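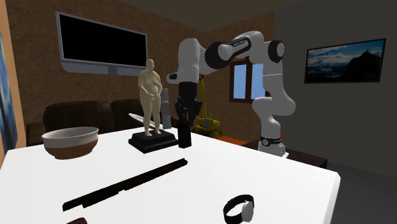

I've been trying to quit checking my phone before breakfast, and it's going about as well as you'd expect. My friend Neema Sang started it. She moved out to Drisuldale in April and came back to visit looking so rested that I got jealous and asked what her secret was. Leave the phone in another room, she said. Buy a cheap alarm clock.

So I bought the clock (it ticks! loudly!) and lasted four mornings. On the fifth I told myself I only needed the weather, and 28 minutes later I was reading a stranger's review of a garden hose.

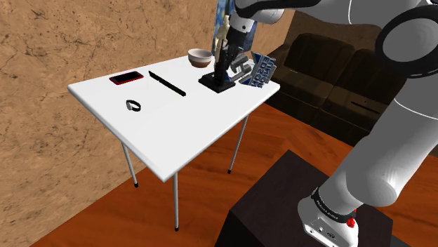 By Yolanda Palacios

My new rule is that the phone lives across the room at night, and my watch handles the time. I like it so far. I drink my coffee out on the steps and listen to the neighbors argue with their dog — he wins, mostly. I've even gotten through 37 pages of the library book I've renewed twice.

Evenings are another story. I still scroll through dinner if I'm eating alone, and I'm not ready to talk about that yet. If you've got a trick for it, leave me a comment and I'll try it next week.

Last updated: Jul 18, 2018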